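Saturday, June. Bench notes, hide glue trials

Carried on with the glue for the Istby chairs. Second batch of the old pearl glue soaked overnight in cold water and brought up in the water jacket from eight o'clock. The first batch went stringy by mid-morning last time and I want to know if that was the glue or my topping up.

Thermostat on the Trurnach pot still reads low. I put the dairy thermometer in alongside it and the two disagreed by 4 degrees all morning, so the dial now has a pencil mark where the real 60 is. Please use the pencil mark.

Test pieces are beech offcuts from the back rails, planed on one face, lap joints. Half sized with thin glue first and left to go tacky, half glued straight. All labelled on the end grain in pencil because the felt tip bled last time and we lost track of three of them.
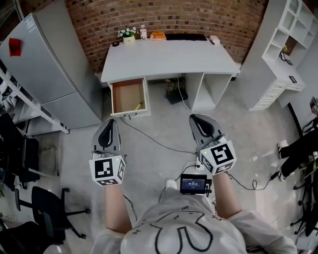

MATERIALS / GLUE AND ADDITIVES

Pearl glue, the Ziółkowski sack, opened this spring. Smells normal. Some dust at the bottom which I sieved out and kept in a jar for size.

Liquid hide glue, the Jelach bottle. Past the date on the cap. I tried the thumb and finger test and it pulled hairs, but slowly. Would not use it on anything with a load on it. Good enough for holding patterns to blanks.

Urea, for lengthening the open time. Added by weight to one small jar only. It gave me enough time to get both clamps on without hurrying, and the squeeze-out was still soft when I went back with the warm rag. I have not yet broken a joint made with it, so no opinion on strength.

Salt — tried it years ago for the same purpose, and it drew damp in the winter. Not repeating.

Results so far

Made 26 joints. Of these, 13 were sized first and 13 were not. All left in the clamps overnight at the warm end of the shop.

Broke four of the unsized ones early, out of impatience. Two failed along the glue line with a shiny face, so starved or chilled before the clamp went on. The other two took wood with them. The shiny ones were the last pair from the first warm-up, when the pot had been standing with its lid off and a skin had formed. I stirred the skin back in, which I should not have done. Lift it off and put it in the size jar.

The sized joints are still clamped and I am leaving them alone until next week.

Warming the parts makes more difference than anything I do to the glue. With the beech left on top of the radiator for ten minutes the glue stayed runny right out to the edges. With cold beech it was jelly before I had the second face down. The heat gun also works but it is easy to overdo, and one piece cupped enough that I threw it out.

The veneer hammer wants its brass strip re-fixing. One pin has gone and the edge left a line in the scrap sycamore.

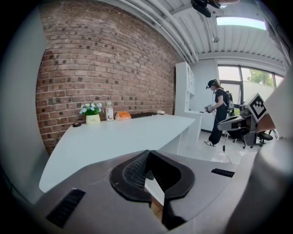 The Istby chairs

Six chairs and the carver. The carver has had a previous repair to the left arm with something white and rubbery, probably PVA, and hide glue will not stick to it. Scraped back to wood on the tenon. The mortise is harder to reach. Vinegar on a cotton bud softened it a bit, left it under cling film over lunch, softened it a bit more. Needs another two goes.

Chair marked 89 under the seat rail (old inventory number, leave it on) came apart cleanly with warm water and a palette knife. All four corner blocks saved. The screws in them are not original but they fit, so they go back.

Seat rails on two of the others have worm in the underside. Looks old, no fresh dust on the black paper after a fortnight. Paper stays down for now.

To do

Break the sized joints and write up
Make one lot with urea and no size
New lid for the glue pot
Pin for the veneer hammer
Order beech dowel — we are down to the short ends
Ring about the cane for the carver, the sample was too wide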